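나루시 시장 보궐선거, 상대 후보 비방 영상 두고 선관위에 이의 제기

2019년 7월 21일

나루(Naro)시 시장 보궐선거에 출마한 니발두 삼파이우(Nivaldo Sampaio) 후보 측은 상대 진영의 온라인 홍보 영상이 사실과 다른 내용을 담고 있다며 시 선거관리위원회에 이의신청서를 제출했다고 밝혔다. 문제가 된 영상은 추페이산(Pei-shan Chu) 후보를 지지하는 외곽 단체 ‘포르텔라(Portela) 시민연대’가 제작해 공개한 것으로, 길이는 50초이다.

해당 영상은 텔레비전 퀴즈 프로그램의 형식을 빌려 삼파이우 후보의 시의원 재직 시절 표결 이력을 다루고 있다. 사회자 역의 배우가 안건을 읽으면 후보를 흉내 낸 출연자가 찬성과 반대 버튼을 번갈아 누르는 방식으로 구성되었으며, 말미에는 “나루시는 두 번 생각할 시간이 없습니다”라는 문구가 나온다. 영상은 삼파이우 후보가 재임 기간 중 본회의 표결에 상습적으로 불참하였고, 클루르나드(Clurnard) 지구 산업단지 조성안에 대한 입장을 두 차례 바꾸었다고 주장한다.

삼파이우 후보 선거대책본부는 이의신청서에서 표결 불참 주장을 정면으로 반박하였다. 본부가 첨부한 시의회 회의록 집계에 따르면 삼파이우 후보의 재임 기간 중 본회의 표결은 모두 897건이며, 이 가운데 후보가 참여하지 않은 표결은 212건이다. 본부는 불참 표결의 상당수가 병가 기간에 이루어졌고 당시 의장의 허가를 받은 사안이라고 설명하면서, 영상이 이러한 사정을 모두 생략한 채 유권자의 오인을 유도하였다고 주장하였다.

산업단지 조성안과 관련해서도 본부는 후보가 최초 원안에 반대한 뒤 주민 이주 대책이 보완된 수정안에 찬성한 것이므로 이를 입장 번복으로 볼 수 없다는 견해를 제시하였다. 본부 관계자는 “풍자의 자유는 존중하나, 공적 기록을 인용할 때에는 그 기록 전체를 제시할 책임이 따른다”고 말했다.

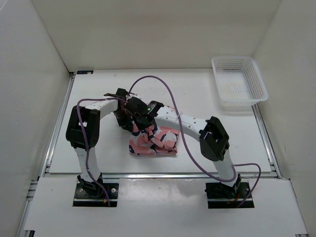
흰색 작업대 위 분홍색 천을 사이에 두고 마주한 로봇 팔 2대.

산업단지 조성안은 이번 보궐선거의 핵심 쟁점으로 꼽힌다. 추페이산 후보는 클루르나드 지구에 자동화 설비 기업을 유치하고 입주 기업의 지방세를 감면하겠다는 공약을 내걸고 있다. 삼파이우 후보 역시 첨단 제조업 유치에는 찬성하나, 감면 기간을 단축하고 그 재원을 직업 재교육에 우선 배정하여야 한다는 입장이다. 두 후보는 지난 공개 토론회에서도 감면의 범위와 고용 유지 조건을 놓고 견해차를 드러낸 바 있다.

포르텔라 시민연대는 같은 날 서면 입장문을 내고 영상을 삭제하거나 수정할 계획이 없다고 밝혔다. 단체는 “영상에 사용된 표결 자료는 누구나 열람할 수 있는 시의회 공개 기록에 근거한 것”이라며 “후보자의 의정 활동을 평가하는 일은 유권자의 정당한 권리”라고 강조하였다. 이어 퀴즈 프로그램 형식은 시정에 관심이 적은 청년층의 참여를 높이기 위한 선택이었다고 덧붙였다.

추페이산 후보 측은 영상의 기획과 제작에 관여한 사실이 없다는 점을 분명히 하였다. 후보 대변인실은 “외부 단체의 홍보물에 대하여 사전 협의를 하거나 비용을 지원한 바 없다”고 밝히고, 표결 기록에 대한 설명은 삼파이우 후보가 유권자에게 직접 하여야 할 사안이라고 논평하였다.

선거관리위원회는 이의신청을 접수하고 영상의 내용이 허위사실 공표에 해당하는지, 제작비의 출처가 관련 규정에 따라 신고되었는지를 함께 검토할 예정이다. 위원회는 양측에 소명 자료 제출을 요청하였으며, 심사가 끝날 때까지 개별 쟁점에 관한 의견은 표명하지 않겠다는 방침을 전했다. 위반 사실이 확인될 경우 위원회는 정정문 게시를 명하거나 영상의 게재 중단을 요구할 수 있다.

여론조사 기관 네시스(Nesis)는 이번 논란이 지지율에 미친 영향을 파악하기 위한 추가 조사를 실시하고 그 결과를 공표할 계획이다. 나루시 시장 보궐선거는 오는 8월에 실시되며, 투표소 위치와 사전투표 절차는 각 가정에 발송되는 선거 안내문에서 확인할 수 있다.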